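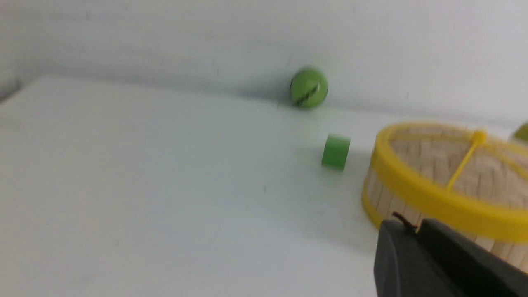

Toy and Play Table Check
Murolska Playroom, small table and basket
Month: September
Checked by: Ada Gatti
Reviewed by: Sigrún Bech

Mark each line OK, Fix or Remove. Write a comment for anything that is not a plain OK.

TABLE

1. Top wiped down before the session. OK.
2. Top free of chips, splinters and raised edges. OK. Small dark specks on the white surface. Go over it again with a damp cloth at closing and note here if they stay.
3. Table does not rock when leaned on. Fix. Slight movement at one leg. Tightened, check again next month.
4. Table pushed up to the wall with no gap that fingers can get into. OK.

SMALL TOYS

5. Green striped ball: no splits, no soft spots, stripes not peeling. OK.
6. Ball tested in the small parts gauge. OK, does not pass through. Keep it out of the under-3 corner anyway until Sigrún has looked at it.
7. Green cylinder: edges smooth, color not flaking, stands flat. OK. One tiny dent on the bottom, no sharp edge.
8. Other blocks from the same box, 20 pieces. 4 removed for rough edges. They are in the bag on the office shelf, please do not put them back.
9. Nothing small left at the back of the table against the wall. Fix. Balls roll there and get missed at cleanup. Added to the closing list.

BASKET

10. Wooden strip sides: run a hand around the outside and inside, no loose ends. Fix. One end sticking out near the base. Trimmed and sanded.
11. Yellow rim firmly attached all the way around. OK.
12. Rim free of cracks. OK. Bend it lightly with both thumbs, do not just look.
13. Basket emptied and shaken out. OK. Crumbs and a hair clip.
14. Basket not used for carrying anything heavy. See comment from Amedeo below.

COMMENTS

Amedeo Bellini: I found the basket full of books in the hallway. It is for light toys only. Books go in the crate.

Sigrún Bech: Ball is fine for ages 3 and up. Leave it on this table. Item 3 to be rechecked before the 9:00 group, and if the leg still moves, take the table out of use.

Next check: October, same form.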